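How to Start Cherry Tomatoes Indoors

Tomatoes need a long season, and in a short-summer area the seeds have to go in well before the ground is warm. Starting them inside takes a little space, a bright window and some attention each day. The steps below cover the time from buying seed to moving the young plants into larger pots.

Before you begin

Find out when the last frost usually comes where you live and count back six weeks. That is your sowing time. If you sow much earlier, the plants get tall and weak while they wait for the weather. If you sow later you will still get fruit, but the first picking will be later too.

You will need seeds, seed-starting mix, small containers, a tray to catch water, and a pencil and labels. Seeds sold loose in packets are the cheapest. Small kits are handy if you want only a plant or two, and most of them include the growing medium. Check the date on the package either way. Tomato seed keeps for several years in a cool, dry cupboard, but old seed comes up unevenly. 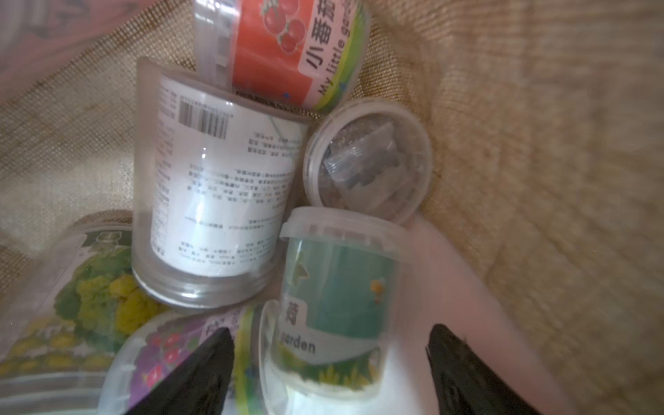 Step 1: Prepare the containers

Any small container will do if it is clean. Yogurt cups, plastic drinking cups and old nursery pots are all fine. Wash used ones in warm soapy water and rinse them well. If there are no holes in the bottom, make 3 with a hot nail or a drill. Some kits are meant to be used without holes, so read the leaflet first and water those very lightly.

Step 2: Moisten the mix

Put the dry mix in a bucket and add warm water a little at a time, stirring with your hand. It is ready when a squeezed handful holds together and lets out only a drop or two. If your kit came with a pressed block or disk of growing medium, soak it in the amount of water listed in the instructions, let it swell, and break it up with a fork. Pressed blocks often stay dry in the middle — pull one apart and look before you sow.

Fill each container to a finger's width below the rim. Tap it on the table to settle the mix, but don't pack it down.

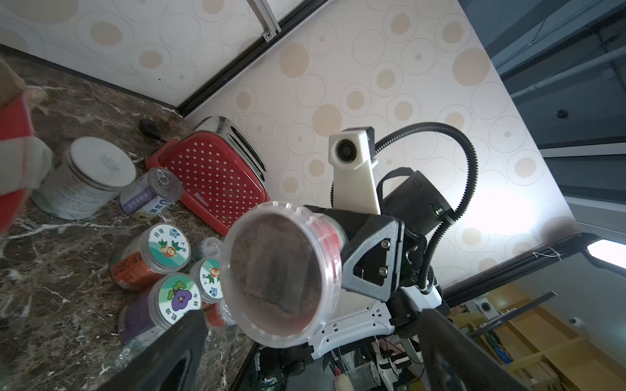
Reading time: 3 minutes

Step 3: Sow

Make 2 shallow holes in each container with the tip of a pencil, no deeper than a quarter inch. Drop one seed in each and cover it. Write the variety on a label now. Tomato seedlings all look alike, and so do peppers to a beginner.

Step 4: Keep them warm

Cover the containers with plastic wrap or a clear lid and put them somewhere warm. The top of a refrigerator works in many kitchens. Seeds don't need light at this point. Look at them every morning, and take the cover off as soon as you see the first green loops. Most varieties are up in 5 to 10 days.

Step 5: Give them light

Move the seedlings to your brightest window, or hang a shop light a few inches above them and leave it on for 14 hours a day. Turn window plants daily so they don't lean. When both seeds in a container have come up, snip the weaker one at soil level. Pulling it can disturb the roots of the other.

Step 6: Water and feed

Water when the surface feels dry. Pour slowly, and empty the tray after 30 minutes. Once the second set of true leaves opens, feed once a week with liquid fertilizer at half strength.

Step 7: Move to larger pots

When the plants are three inches tall, shift each one to a four-inch pot. Hold it by a leaf, never the stem, and set it deep, with the soil up to the lowest leaves. The buried stem will grow roots. Keep the plants out of strong sun for a day after the move.

Next: Hardening Off Young Plants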